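Wed 28 May

Handby, second night. Feet up on the radiator. Writing this fast before I fall asleep in my clothes again.

So the distance thing. I had it written down as 47 miles from Udemow to Handby, from that calculator page, and I planned the whole day off that number. Forty-seven miles, call it an hour, stop for gas, be here by lunch. Ha. The calculator draws a straight line. The straight line goes over the ridge and over the reservoir, and the road does neither. Should have looked at the actual map. Had the actual map. It was in the door pocket the entire time under the parking stubs.

Left Udemow at 8, which I was proud of. Fog right down on the road till the quarry turn. After that it was pretty, all the broom out in yellow along the banks, lambs, one tractor I sat behind forever. He waved me past on a bend and I didn't take it. Glad I didn't, there was a milk truck.

Then Ernela. The sign says Handby straight on and the detour sign says Handby left, both official looking, both clean. I went straight on. Bridge closed. There's a barrier and a heap of gravel and a laminated notice from March saying work would be done in three weeks. Turned around in somebody's field gate and got mud all up the passenger side. Back to Ernela, left this time, and the left road climbs and climbs and gets narrower untill it's one lane with grass in the middle.

Ate my sandwich at the top in the car, wind rocking it. Egg. Good view though, could see the lake at Skála way down and what I think was the Handby water tower past it. Looked close enough to walk to. It was not close. The road goes down the wrong side of the hill first, all the way to the sawmill, then comes back along the river like it forgot something.

Note for next time — fill up in Udemow. The pump in Ernela takes cash only and the man went to lunch. I sat there watching the needle like that would help. Got going again with a quarter tank and drove the downhill parts very gently in a high gear, don't know if that does anything.
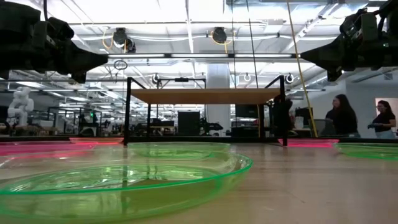
Anyway the ferry. I'd forgotten there even was one. After the sawmill you can either go the long way around the lake or take the little car ferry across at Skála, and I figured the ferry had to be quicker. The crossing itself is nothing, barely time to turn the engine off. The waiting is the trip. There's room for 8 cars and I was the ninth. Watched it go out, watched it come back. Bought a coffee from the window and it was terrible and I drank all of it. Walked up and down the slipway. Read the whole fare board twice, incl. the rates for livestock.

So in clock terms the ferry saved me zero. Maybe cost me. But I'd do it again over the lake road with that tank, and it was nice standing at the rail with the wind in my face after all that sitting. Water very dark. Smelled like diesel and mint for some reason, maybe the bank on the Handby side.

Got in a bit after 3. Room wasn't ready. Of course. Left the bag and went looking for food and everything had stopped serving, so crackers and a banana on the bench by the bus stop.

Read the bus timetable while I was there (this is what I do now apparently, read boards). There is a bus! Handby to Udemow, two a day, and it goes by the old bridge road normally but for now it goes around by the lake. Trip time printed on it is still the old one. I feel bad for whoever's on it trusting that.

Today was slower, thank God. Walked up to the chapel, walked back down. Rained a little and quit. Bought postcards and no stamps. Had the fish soup at the place with the green door and then had it again for dinner because I couldn't face deciding. Left knee complaining from the clutch, all that crawling in second behind the tractor.

Trying to work out Friday. Options —

Lake road, full tank, leave early, no ferry. Longest on paper, but no surprizes.

Ferry again, get there for the first one. Need to check if it even runs first thing, the board said "summer hours" on one side and nothing on the other.

The hill road from the Ernela side backwards. No. Never. I would meet the milk truck.

Leaning lake road. Asked at the desk how long it takes and she said two hours, and the man fixing the lamp said three, and they started arguing about whether you count the level crossing. I'm writing down three. If it's two I'll get a proper breakfast in Udemow before the train. And I have to have the car back by noon or they charge the extra day, it's in the small print, I checked.

Must remember: cash for gas. Stamps. Wash the mud off that door before I hand in the keys, there was a hose behind the station. Phone charger is in the wall by the bed, DO NOT leave it like last time.

Also stop using that calculator. Or use it and double it. Did the sum for the road home from the train too while I was at it and now I don't beleive any of it.

Window's rattling. Going to fold up a ferry ticket and jam it in the frame. Bed.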